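Review: Orlandini parallel gripper kit, fitted in a shared workshop
Reviewed for the Prellunville Shared Workshop by Inger Ketilsson
12 May 2019

The Orlandini kit is sold to members' workshops and home builders who already have an arm and wish to give it a usable hand. It comprises a two-finger gripper, an adaptor plate, a cable set and a printed manual. The workshop paid 567 euros for it in April. Assembly was carried out by Catarina Aguiar and the undersigned, using hand tools only.

The adaptor plate is well made and its holes lined up at the first attempt. The manual is less satisfactory. It gives no tightening figure for the wrist screws, and the wiring diagram shows an earlier connector. Builders should allow 9 hours for the whole job, of which a good part will go on the cables. These are supplied long, with no clips, and must be left slack enough for the wrist to turn.

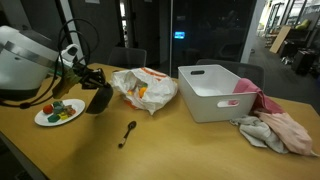

Trials were made with household articles, as most of our members are interested in kitchen and tidying tasks. Toy food on a plate, a spoon, a bowl, a plastic bag and some cloths were considered sufficient. Each member taking part was allowed 30 minutes at the controls.

The toy food gave little difficulty once the closing force had been lowered from the factory setting. Cloths were picked up readily, though seldom by the part intended. The spoon was the hardest article. Its handle lies close to the table, and the fingers must come down almost to the wood before they can close on it. Finer finger pads would help, and Orlandini does not offer them. We have since ordered a pair from Brurkham, to be reported on separately.

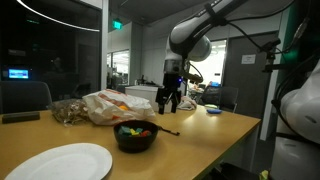 Can the kit be used with an arm from another maker?
It depends on the wrist. The plate supplied has 6 holes and suits the Cistar pattern; for any other pattern a second plate must be bought or cut in the workshop.

The control software was installed without trouble. Its menus are plain, and the stop command is present on every page. Settings are lost when the power is switched off, however, and must be written down by hand – a poor arrangement where several people share one machine.

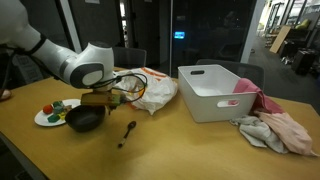 Gripper over the black bowl, with the plate of toy food alongside.

The kit is recommended to workshops with some experience of wiring. Beginners working alone at home may prefer to wait for a corrected manual, which the supplier has promised without giving a date. Members wishing to book the arm should apply at the front desk and bring their own notes of the force settings.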